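Stikley Opens Kitchen Practice Rooms for Robot Arms to Outside Customers

Stikley has put its library of simulated kitchens on sale as a subscription, opening to outside customers a service it had until now used only for its own work. The package, called Pilholm, went on offer Thursday.

Pilholm is aimed at small companies and college labs that want to train or test a robot arm on household chores before trying the same chores on real equipment. A subscriber picks a kitchen, places an arm in it, chooses a task and runs the task as many times as needed. The results come back as video and as a log of the arm's joint positions.

The starter set holds 26 kitchens and 634 household items, including cups, kettles, cutting boards and small appliances. Wall tile, countertops and cabinet colors can be swapped between runs, so that an arm's control software doesn't get used to a single room.
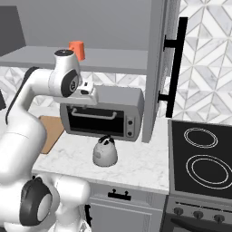

By the Zirnwood news desk | May

Countertop appliances get a large share of the task list. In one layout, the arm works over a gray toaster oven on a marble counter, with a small white kettle in front of it and a cooktop to the right. Tasks in the set include opening and closing oven doors, turning knobs, moving a kettle to a burner and bringing a cup down from a shelf.

Stikley says the crowded counters are deliberate. Many free practice rooms put one object on a bare table, and software trained that way tends to run into trouble when there is a cabinet door or a second object close by. Each Pilholm kitchen can be loaded at 3 levels of clutter, and items can be shifted by hand or at random before a run begins.

The service runs in a web browser, with the heavy computing done on Stikley's servers. A version that can be installed on a customer's own machines is planned for later in the year. The company has not set a price for it.

Subscribers can try the full library for 90 days before paying. After that, the fee depends on how many hours of simulation are used each month. Labs that teach classes get a lower rate, and student accounts can be added under a single login. Work saved during the trial stays available for download if the customer decides not to continue.

Pilholm will compete with Joly, which sells a similar set of home interiors but leans toward living rooms and bedrooms. Joly's rooms load faster on older computers, and its manual is easier to follow. Stikley's kitchens have more working parts, such as doors with hinges and knobs that turn, and customers can bring in their own arm model without paying extra.

There are limits. Liquids are not simulated in the first release, so a pouring task will move the kettle and nothing else. Soft items such as towels and sponges are also missing. Stikley says towels will come in the next update but gave no date for liquids.

Sign-up is open now on the Pilholm page. New accounts are approved within one business day, and a short setup guide is sent by email. Customers who want a kitchen built to match a real room can ask for a quote through the same page.

14 shares | 3 comments

Contact the news desk | Copyright Zirnwood. All rights reserved. | Back to top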